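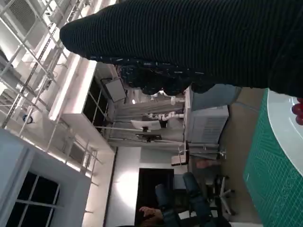
Week 9: Gathering examples for the learning system

These notes go together with the Tuesday practical. Please read them before you come to the lab.

A policy which learns from examples can only be as good as the examples we give to it. In the Olturar exercise each group collects 100 episodes with the wrist camera running. One episode is one try at the task, from the start position until the tips are open again and away from the mat.

What the wrist camera records
The view turns with the wrist, so the room can be sideways or upside down. Do not rotate the files afterwards. The learner must see at training time the same view it will have at run time. Ceiling lights and windows, and also people at the back of the room, may come into the picture, and this is normal.

Before you record
Check that the green cutting mat is flat and the disc is on it. Move the disc to a new place for each episode. If sleeve fabric covers the tips in the preview, pull it back and begin again.

Which episodes to keep
Last year one group kept 81 episodes and another only 41. The smaller set gave the better behaviour - their disc positions were spread over the whole mat, while the first group used mostly one corner. Keep the failed tries too, but put them in the separate folder named Nisterent and write one line on the reason.

For next week
Bring your episode log. We will compare the colour settings between groups and discuss section two of the Gokier reader.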